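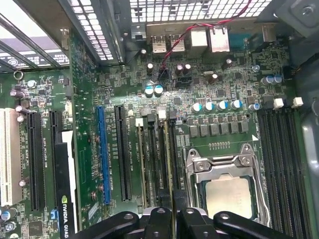
Marino refurbished tower workstation

Posted in September by the Kellmont workshop

We get properly excited when a batch of these comes in. The Marino is our name for the full-size business workstations we rebuild and set up here, and it's still the machine we'd point most people towards if they want a computer they can open up, add to and keep going for years. Big case, big board, plenty of room for your hands!

The best bit is the row of expansion slots. There's a mix of PCIe and an old-style white PCI slot, so if you've got an older card you can't bear to part with (a sound card, a serial card, that capture card from two computers ago) there's a fair chance it can carry on working. One of the PCIe slots is bright blue, and the slot names are printed on the board right beside them - look for small white lettering such as SLOT3_PCIe2x16. It makes life so much easier when you're following a guide and it tells you which slot to use.

The graphics card in this one is an NVIDIA Quadro. It's a lovely match for drawing packages, page layout and running a couple of screens all day. If you mostly want to play new games, tell us before you order and we'll talk about a different card, as the power supply needs checking too.

USB sockets are grouped at the back, stacked in blocks, and the rear wall of the case has a perforated metal grille for air. Do leave a hand's width behind it if it's going under a desk.

What we do to each one

Every Marino gets stripped of dust, given new thermal paste and a new clock battery, and left running overnight under load. Old drives are wiped or removed. We then fit a new solid state drive and a clean system, with no trial software on it at all. Cases may have light scratches, and you'll often find the odd label left over from a first life in an office. We leave those on the inside alone.

Choosing your version

Puronby build: the standard machine, ready to plug in. £700 including the drive and the Quadro card.

Custex build: more memory, a second drive for your files and a quieter fan. £992.

Bare build: no drive and no system, for people who already have their own. Take £100 off the Puronby price.

Keyboard, mouse and screen aren't included with any of them, but we usually have some on the shelf, so ask.

Adding your own cards

Switch off at the wall, pull the lead out and touch bare metal on the case before you reach in. Lay the tower on its side so the board is flat in front of you; it's much easier to see where a card is going. Press evenly until it sits level, then fix the bracket. Keep the thin wires away from any fan.

Delivery and collection

It's a heavy old thing, so we send it on a pallet service anywhere within 200 miles of the Kellmont workshop. Further than that, please get in touch for a price. Collection is free, and we're happy to take the side off and show you round the inside before you load it into the car.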